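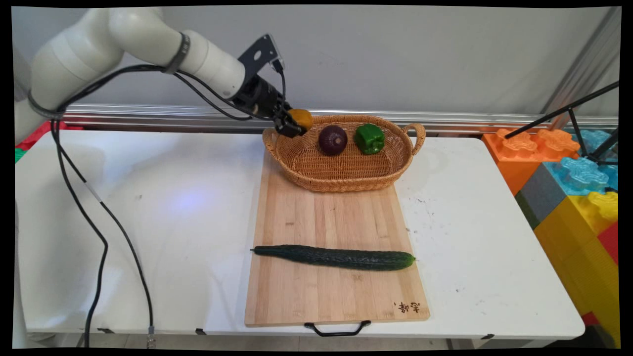 Lauri Lappalainen wrote in to say that I was too easy on the Golasov gas price tracker last time, and that anyone who follows pipeline politics would be better served by Jerka. So I paid for both and used them side by side through January.

Jerka is a news and data service on European energy policy. You get a daily summary of votes, sanctions talks and supply contracts, plus a searchable archive of statements by ministers and regulators. The archive held 2634 entries when I signed up. Each one has the original language text and an English translation next to it.

The translations are the main reason to pay. I checked ten of them against the Spanish and Finnish originals, with help from Eulalia Lagos on the Finnish, and found two mistakes. One was a verb tense. The other was worse – a minister who had "not ruled out" a price cap was made to support it. I reported both and the second was fixed within a day. The first is still there.

Search is fast but strict. If you type the name of a pipeline with the wrong accent mark, you get nothing. Filters for country and topic work well. The date filter resets every time you open an entry and go back, and I never found a way to stop it.

Price charts are the weak part. Golasov updates every hour and lets you download the numbers. Jerka updates once a day and gives you a picture of a chart, with no table behind it.

The yearly plan is 468 euros. Golasov costs less than half of that but has no archive at all. There is a monthly plan for Jerka too, though it leaves out the older statements, so I would skip it.

If you write or teach about sanctions and need to know who said what, get Jerka. If you only want to know what gas costs, stay with Golasov. I have kept both for now and will look again when the Jerka charts are redone, which support told me is planned.

Reviewed by Ignacio Figueroa, 2/3/19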